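Clear Lids and Taped Tables: Questions About the Pendham Result

Last updated in July. This page answers the questions we get most about our attempt to repeat the Pendham transparent-object result. We are the Clanow replication group. We did not develop the method, and we have no stake in whether it holds up.

Views from the wrist camera, with blue tape on a gray tabletop:

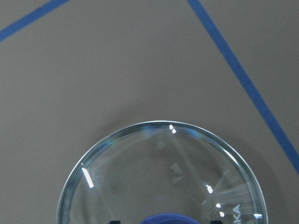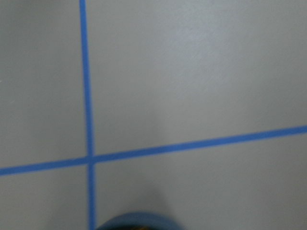

What does the Pendham method claim to do?

It claims that a robot arm can learn to pick up and place clear glass using only a wrist camera, with no depth sensor and no model of the object. The policy is trained on demonstrations and is supposed to work out where the glass is from glare, rim edges and the way the background bends behind it. The original write-up reports success on nearly every test placement. We thought that was a lot to take on trust.

Why is glass such a hard case?

Most depth sensors send out light and measure what comes back. Glass lets much of it through and throws the rest somewhere unhelpful. An ordinary color camera does a little better, but what it sees is mostly highlights, and those shift every time the arm moves or somebody changes a ceiling light.

What did you find?

We ran 344 trials. The policy succeeded in 267 of them. That is a decent number for clear glass and we don't want to wave it away. It is also well short of the original claim, and it depends heavily on conditions that the original write-up barely mentions.

What counts as a success?

The object has to be lifted clear of the table, carried to the target region and released inside it. Sliding it there doesn't count. Neither does dropping it in from a height. The Pendham write-up says "placed in the target region" and leaves it at that, so part of the gap between their figure and ours may be a matter of scoring. We asked for their scoring sheet and have not received it.

Does the tape matter?

More than we would like. Straight, high-contrast lines give a camera something to hold on to when the rest of the table is plain. Our worry is that the policy has learned the table layout and treats the glass as an afterthought. To check, we ran a separate set of 100 trials with the lines moved to new angles and nothing else changed on purpose. Success dropped sharply. We are not publishing the exact figure until a second person has scored the recordings, because the first scorer knew which condition was which. That was our mistake.

So is the policy just memorizing the table?

We can't say that. A drop after moving the lines fits with memorizing, but it also fits with a policy that uses them as a legitimate reference and gets confused when they change. Telling those two apart takes more training layouts, and we haven't collected them. Anyone who tells you this has been settled, in either direction, is ahead of the evidence.

How many demonstrations did you train on?

273, all collected by teleoperation on one arm. The original used more, but the write-up gives the total in two places and the totals disagree, so we can't tell you how many more.

Didn't the Eskildsen lab already confirm this?

They reported a confirmation. They also used the checkpoint supplied with the original release, on a table built to the same plan. That shows the software runs in a second building - useful to know, but a weaker test than training from scratch. We would call it a reproduction of the demo.

Would a depth camera fix the problem?

It might help in a few cases, and we think the original authors gave up on it too early. We have not tested one, so please don't cite us on this.

What is Dimer?

Dimer is the script we use to pair each trial with a control trial under the same lighting. It is short and not very clever. It logs the start pose, the lamp setting and the outcome, and it refuses to run if the previous trial was never scored. Most of our early errors came from unscored trials, so that last check has earned its place.

Can I use your numbers in a comparison table?

You can, with the success rule printed next to them. Please don't put them in the same column as the Pendham figures. The two were scored differently, and readers do not look at footnotes.

Will you release the data?

The demonstrations and the trial logs, yes. The recordings from the moved-line set will follow once the second scoring is finished. Requests for early copies will be turned down, including polite ones.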